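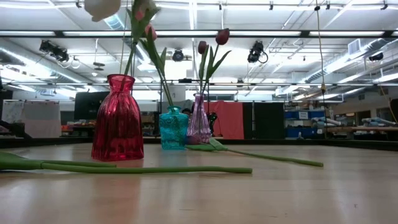

Poppy Hartley wrote:
> Before we sign anything with Umell I'd like someone who has had the
> Stukano kit on a bench to tell me what it's like with stems. The
> brochure is all boxes and bottles. Boxes and bottles I can do already.
> What I need is thin green things going into narrow necks, and a
> straight answer on these:
>
> - do the fingers bruise the stem
> - is the wrist camera any use or is it there for the brochure
> - what do you pay for that isn't on the quote
> - is Plandau worth adding or can we live without it
>
> Also has anyone bought through Shehata instead of direct? They quoted
> us lower but the support wording is vague and I got a different answer
> each time I called.
>
> Poppy

Poppy, all,

Quick one, between two other things, so excuse the typing. We've had the kit on trial for six weeks. Cut tulips mostly, glass vases, wooden table top. So pretty close to what you're asking. Answers in your order, then some stuff you didn't ask.

Bruising. Depends entirely on the pads and the force setting. Out of the box it's set for the boxes and bottles in the brochure and it will crush a tulip stem flat, no question, first one we tried went in the bin. Turn it down to the bottom of the range and it's a different tool. At the bottom setting I get a faint mark on maybe the softer stems, nothing on the firm ones. The setting does NOT survive a power cycle on the firmware we got. Found that out the hard way, on a Monday sort of mood. Umell say it's fixed in the next one, which we don't have yet. Until then put it in your startup script and check it took.

Second thing on bruising, grip low. If you grab up near the bud the whole stem bends when the arm speeds up and the mark comes from the bending, the squeeze has nothing to do with it. Low down, well clear of the leaves, much better. Leaves are a pain generally. Tulips have those big floppy ones at the base and the fingers close on leaf plus stem and then the leaf slides and you've lost your angle. We strip the bottom leaf on some of ours and leave it on others to see what happens. What happens is that stripped ones go in and unstripped ones sometimes go in.

Picking up off the table is harder than the vase, by the way. I had assumed the opposite. A stem flat on a polished top gives the fingertips almost nothing to get under. The pointed tips help here, they're angled so they come in at the surface fairly close. But you have to come down to a height I was not comfortable with, and we scuffed the table once before I put a limit in. If you can lay stems on something with a bit of give, do. A folded towel was fine. Umell sell a mat for this. Do not buy the mat until you've tried a towel.

Wrist camera. Short answer, yes useful, with a big but. Slow or stopped it's good, you see both fingertips and the gap between them and whatever you're going for. At speed it's mush. 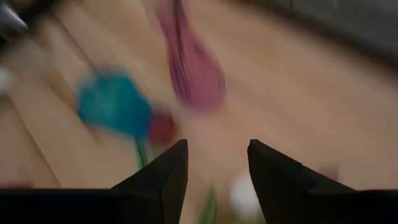
Wrist view with the arm moving. Fingers at the bottom, pink flower up top, blue one left of center.

You can tell colors apart like that and not much more. Where the stem meets the finger, forget it. For our job that meant slowing the last part of every approach, and that's where the cycle time goes. Umell's number in the sales deck is with the arm going full tilt the whole way. I asked what the camera was seeing at that point and got a very long email that didn't say.

There are two exposure modes, auto and fixed. Use fixed. Auto hunts whenever a finger catches the light, and they do catch it, even being matte black, there are bevels on the tips and the edges pick up anything overhead. With fixed and more light on the table the blur gets better but doesn't go away. We're in a room with long fluorescent fixtures all over the ceiling plus some spots, so plenty of light you would think. Still had to slow down.

Glass. You didn't ask and should have. We use a mix on purpose, a fat red ribbed one, a small turquoise one with a bumpy surface, a thin tall purple one. The camera by itself doesn't cope with the purple one half the time, it's see-through enough that the back edge of the neck reads as the front edge. Red is easiest. Wide body, flared lip, you can be sloppy. The turquoise is small and that's its own problem, bump it with a tall stem already in it and the whole thing wants to walk across the table. Put some weight in the bottom of small vases. Gravel, marbles, don't care.

Standing vases close together is also asking for it. If one neck is partly behind another from where the fixed camera sits, it guesses, and it guesses wrong with great confidence. Spread them out or add a second view from the other side. The kit supports the second view, the quote won't include it. See below.

What you pay that isn't on the quote:

Pads. The soft ones are rated up to 1,000 grips a set and I believe that for dry boxes. With sap and water on them they went shiny long before and started slipping. You can wipe them down with warm water and get some of it back. Budget for more than they tell you. We're on our third set.

Second camera bracket. Sold separately, it's a bent piece of metal, we made our own in a lunch hour.

Cable. The supplied one is too short to dress along the arm properly if you mount at the side. Ours hung in a loop and snagged until we got the longer one. Ask for the longer one up front, they swapped ours without a fuss but it took a while to come.

Training day. Quote says included. It's remote. In person is extra. Remote was OK tbh, the guy knew his stuff, but he'd never put a flower in anything and kept saying "the part".

Plandau. Mixed. It's the scheduling and logging bit, for anyone on the list who hasn't seen it. Monthly fee per station. The logging I would miss, every grip gets the force and a short clip saved with it and when something goes wrong you can go back and look. The planning side, I turned off. It wants to pick stems in the order that makes the shortest path, which is fine until you care about what the arrangement looks like, and then it puts all the tall ones in first and spends the rest of the time knocking into them. You can override the order by hand. By the time you've done that you didn't need it.

Can you get logging without planning? Officially no. I asked and was told to talk to sales, so talk to sales, and if enough of us ask maybe they split it. Poppy if you get anywhere with that please post it here.

Also Plandau's export is a mess. Date column and time column in different formats, and the clip names don't match the row names unless you tick a box that's three menus down. Tick the box before you start recording, it doesn't fix the old ones. I have a small script that patches it if anyone wants it, ugly but works.

Shehata vs direct. We went direct so I can only pass on what I've heard, and that's thin. The lower price is real, hardware is the same. What you lose is the swap service. Direct, a dead finger gets replaced from stock. Through Shehata it goes back to them and then to Umell and then back the same way. For you with one station and wanting it in June for the busy stretch I would pay the difference. Someone with spares on a shelf might not. If anyone here has done it through Shehata please jump in and correct me, I'd rather be wrong in public than have Poppy buy off my guess.

Get the support wording in writing either way. Ours said "next business day response" and response turned out to mean they email you to say they got your email.

Things I like, so this isn't only moaning. Fingers come off and on fast, one latch, no tools. The tips line up again after, every time so far. It's quiet. The emergency stop lets go gently and you can choose whether it lets go at all, and with a glass vase underneath you want to have thought about that beforehand. The manual is good, really, someone wrote it who had used the thing. Section 5 on setting force by feel is the one to read first, skip to it.

What I don't know yet: roses, anything with thorns on it. Anything with a hollow stem, I expect trouble. Very heavy heads. We had one big pale bloom that nodded so much on the way over that I moved it by hand in the end. And how the pads do over months, no idea, we haven't had months.

Would I sign? For tulips and similar, at the speed it does in real life, with the pads counted in, yes I think so, if the trial terms let you send it back. Without trial terms no. Ask for the same six weeks we had. They'll offer less first.

If you want to come and put your own stems in it before the unit goes back, write to me off list. Bring your narrowest vase, and the soft stemmed stuff, and somthing you don't mind losing.

Got to run, the bracket screws are loose again.

Tarek Fahmy

PS forgot. The force number on the screen and the force number in the log are not in the same units. Log one is right. I've reported it.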